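Yearly Money Safety Check: Accounts, Cover and Papers

Run through the list once a year. I do mine in April, right after taxes. Comments are from my own last check.

1. Emergency fund covers three months of bills
OK. Still at Gurkstead Savings. Rate dropped, but I left it there.

2. Every automatic payment matched to something I use
Needs work. Found 2 old subscriptions, $54 a month between them. Both canceled.

3. Credit reports pulled and read
OK. One old address listed. Sent a correction. 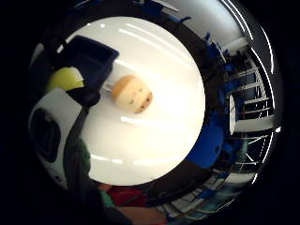
By E. Tóth | Household Money | Filed under: Checklists

4. Beneficiaries current on retirement accounts
Needs work. The Ultow account had none on file. The form took ten minutes — the login took longer.

5. Home and car policies compared with last year
OK. Irberg raised the car premium to $384. I asked for a higher deductible and it came down to $370. Check that you could pay the deductible from item 1 before you do this.

6. Passwords changed on anything that can move money
OK. Two-step login is on everywhere except Gurkstead, which doesn't offer it yet.

7. Cash sitting idle in checking
Not done. There was over a month's pay in there. Move it by Tuesday.

8. Account list printed and put with the will
OK. Replaced the old copy and shredded it.

Anything marked "Needs work" or "Not done" gets looked at again in a month.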